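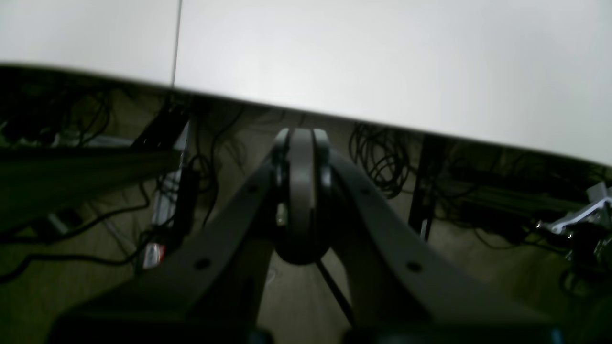
Book 3, p. 1427

Sunday, evening.

Started with the table. The seam between the two panels was proud again on the window side this morning. I could feel it with a fingernail but not with the flat of the hand. Slackened both clamps underneath, pushed the panels up level and retightened in turn, a quarter turn each. Checked with the steel rule on edge. No light under it at the front, a very thin line of light at the back. Left it at that. The Inen instructions say to tighten from the middle outwards, and there is nothing in the middle to tighten, so that page can be ignored.

One foot has sunk into the carpet more than the others. Put a square of card under it. It will want something harder in the long run, and the shop in Gedetby had rubber cups last time I looked. Size to be measured before going.

Wiped the top down with Granex, diluted as per the bottle, then clean water, then a dry cloth. The Granex leaves a slight drag if it is not rinsed. Drag matters with thin fabric: the lower layer stays put while the upper one travels, and the edges no longer meet. Seam brushed out with the old toothbrush. Grey fluff in it, as usual.

Cloth work from half past ten. Black garment first, the one with the coloured print. Laid out over the left half of the table to begin with, then moved, as the fold line wanted to fall on the seam and I have stopped trusting folds made across it. The cloth takes up the line of the join and gives you a second crease where none was asked for.

Black is a nuisance to work with on this surface. On white you can follow the outline from the other side of the room, and inside the outline you can follow nothing. Hems, side seams and wrinkles all go to the same dark. I find the layers by touch, or by waiting to see where the print turns up. The print is therefore the only datum worth having. If the purple is showing where it ought to be, the rest is normally near enough.
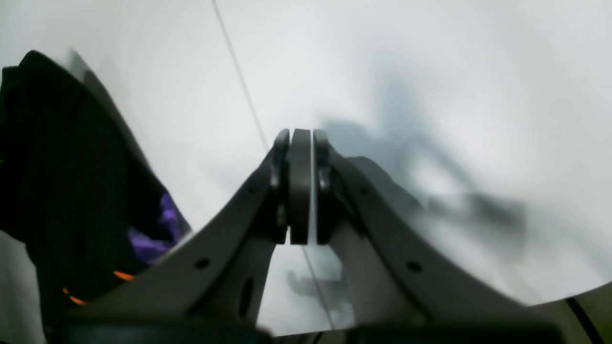 Black cloth, crumpled, purple and orange areas showing.

Method as it stands, written out again because the sheet pinned to the shelf is out of date:

Shake once, hold by the top corners, lower far edge first.
Smooth from the centre to the ends, palms flat. No pulling at the hem.
First fold lengthways, near edge to far edge.
Turn in whatever projects at the ends.
Stop and look at the bottom edge before the next fold.

The fourth line used to come second. Moved it after last month, when the ends kept springing back out under the first fold and everything had to be opened up again.

The last line is the one that gets skipped. A long rectangle with one low corner looks acceptable until it is halved, and then the error is doubled and sits on the outside of the pile. Corner lifted and laid again is a few seconds. Unfolding the lot takes a good deal longer and puts extra creases in.

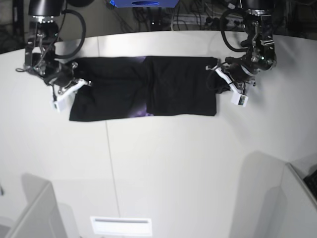
Long fold. Left half slightly wrinkled and lower at the bottom edge; right half flat and straight.

The right half I would pass. The left would need smoothing out towards the end and the bottom edge brought up before the halving. The crease is a little right of centre. I would sooner have it central, but a small offset can be absorbed in the next fold if the longer part goes underneath.

Fabric feels softer than it did in the autumn. Could be age, could be the Mensah powder, which I changed to when the other ran out. Softer cloth lies down better and holds an edge worse. Will do one wash on the old setting and compare, provided I remember to mark which is which. Last time I did not and the comparison was worthless.

Broke for lunch at one. Soup.

Afternoon: 4 towels, all straightforward, then 2 pillowcases with the flap inside. Pillowcases went across the seam without harm, being heavier cotton, so the rule about keeping clear of it can be limited to the thin things. Amend sheet. Shelf relined with brown paper, folded edges to the front. The paper is a touch short at the left. Not redone.

Light was poor by four. The table goes grey at the ends and the middle stays bright, and small wrinkles are hard to judge in the dull part. Work nearer the middle after three in winter, or move the lamp.

To do:
Rubber cups for the feet, measure first.
New toothbrush for the seam.
Rewrite shelf sheet, with the pillowcase amendment.
Lamp.

Back still stiff from crouching under the table. Bath, then bed.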